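Brondel Recipe Cards — README

Posted in August by Orest Tkachuk

Typed-up text of handwritten recipe cards from Camedov and Skuvden. Mostly cakes, pickles, soups. One row per card. Quick notes below, will tidy when there's time.

What's in it

cards.csv — the main file, 195 rows
units.csv — cup, glass, "coffee spoon" etc. with my best guess in grams
notes.txt — stains, torn corners, things written on the back

The box held 200 cards. The other five are just phone numbers and one knitting pattern, left out.

Columns (8)

id, town, title, ingredients, method, oven, servings, hand

"hand" is whose writing, as far as we could tell. A or B is fairly safe. C means anybody else. Oven is left as written, so you get "moderate" and "hot" next to real numbers. Don't convert those blindly, please. 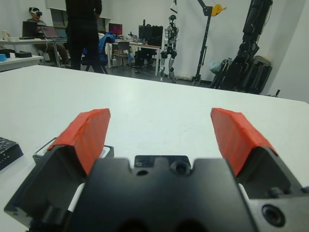
White tabletop between the red-orange pads.

Transcription

Typed by me, checked by Vanderleia Peixoto. Spelling kept. "Vannila" is on the card so "vannila" is in the file. Crossed-out words in square brackets. Fractions written out as 1/2, not the single character — that broke the import twice.

Blank servings = card didn't say. Not zero.

Ingredients are seperated by semicolons. Some cards run ingredients and method together in one block, and for those the ingredients column is pulled out by hand, so order may be off.
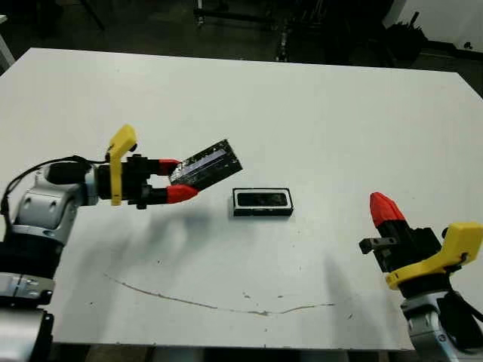
Black-and-white item on the white table, an arm to either side.

Known problems

- Plum cake is in there more than once. Different hands, diffrent sugar. Not duplicates, leave them.
- The pickle cards say "the big jar". No idea how big.
- Town is a guess for anything in hand C.
- Some 10 titles are only a first name ("Huang" is a dumpling soup).

Use

Free for anything, credit Brondel Recipe Cards. Haven't tested the recipes. The canning ones are old, check a current guide before you put anything in a jar.

Fixes: send the id and the corrected line. I go through them Monday evenings.

Comments

plumtart: is the honey cake in hand B really 8 eggs??

Vanderleia Peixoto: Yes, read it again last night. It makes two trays.

mkdw: units.csv has "glass" in twice with different grams

Orest Tkachuk: one per town, will add a column

This site uses cookies to remember your settings. Accept / Manage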